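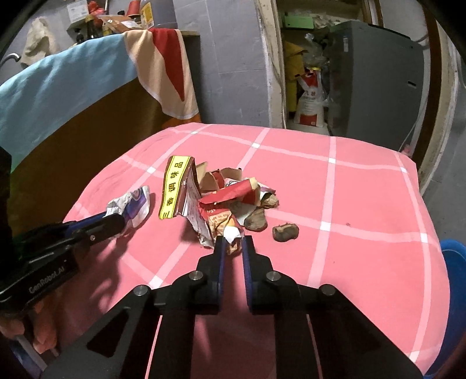 Packaging scraps and wrappers on the pink tablecloth.

I've been hearing for years that cooking from scratch cuts down on garbage. My cousin in Radcombe swears by it. She says once you quit takeout your trash can practically stays empty. I have my doubts, and my table backs me up.

Look at that pile. There's a torn seasoning package (the yellow strip says 三香调味品, which is just "Sanxiang seasonings"), bits of tan cardboard, a folded piece of red carton and a couple of those crinkly little wrappers that never want to leave your fingers. Then the dry brown pieces, which at least will rot someday. Cardboard I can deal with. It's the small printed wrappers I don't trust. The recycling flyer we get here in Nedcombe shows a happy cartoon bottle and says nothing at all about them, so into the trash they go.

Jayson Lacson wrote in last month to tell me I should buy everything loose and keep it in jars. Fine, Jayson, but the closest place with bulk spices is a 65 minute drive, and the jars come shrink-wrapped. I tried it for 4 weeks in August and ended up with paprika that tasted like the inside of a drawer.

I do like the tablecloth for this kind of job. You gather up the corners, carry the whole thing to the trash and shake. A crumb or two always stays behind, and pink hides nothing. The stain remover I bought for it claims 3,643 happy customers. I'd like to meet one.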